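In praise of the slow club

The robotics club at Jallthorpe came second last in the Prirketti this year, and I would like to argue that it had a better season than the people who won. I am biased. My daughter is in it, and I drive the van.

The Prirketti, if you have been spared, is a competition in which school teams make a robot tidy a kitchen. Skekdale took it out again. Skekdale always takes it out. They buy the Goel kit, which costs $2495 and comes with behaviours already loaded, and on the morning of the event they switch it on and stand back with their arms folded like people waiting for toast.

Our lot decided to teach theirs from scratch. That means a student straps in, picks up a pair of grippers and does the chore the way they would like a robot to do it, while everything is recorded. Then they do it again. The target was 1000 recordings by June, and if you have ever asked a teenager to put away one cup, you will understand the ambition involved.
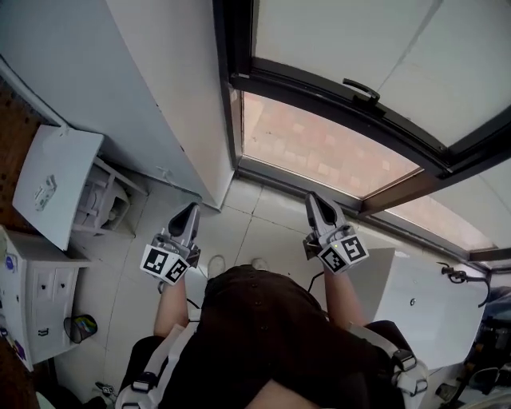

Meriem Gaber thinks I'm being romantic about this. Her view, put to me at some length in the car park, is that a thousand goes at moving a mug is data entry with a harness on, and that kids who are handed a working robot get to spend their time on the interesting questions. She'd have bought the kit and had change left over for a decent bus.

She has a point, particularly about the bus. But I've sat in on enough sessions to see where the interesting questions come from, and mostly they come from boredom. Somewhere past the four-hundredth cup, Dae-han Ki asked why the thing should copy his habits at all, given that he's left-handed and always in a hurry. The argument ran until the lights were due to go off. Half of them wanted one tidy demonstrator with perfect manners. The other half wanted everybody's bad habits in the pot, so the robot would have some idea what to do when a cup wasn't where it ought to be.

I can't tell you who was right. They trained it both ways and it dropped the cup both ways, though in noticeably different styles.
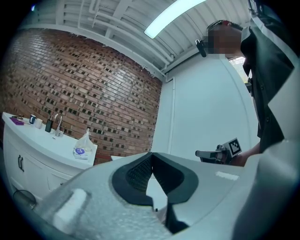 What the judges were marking

The Prirketti score sheet has 13 lines on it. Two ask what the team understood, and the rest ask what the robot did. I don't blame the judges — a cup on a shelf is easy to mark, and a kid who can tell you why the cup is on the floor takes ten minutes and a chair.

Still, I'd like to see the numbers shifted a bit. Let Skekdale keep its trophy, and let someone ask its team one awkward question before handing it over. Ours would talk until you begged them to stop. I know this from the drive home.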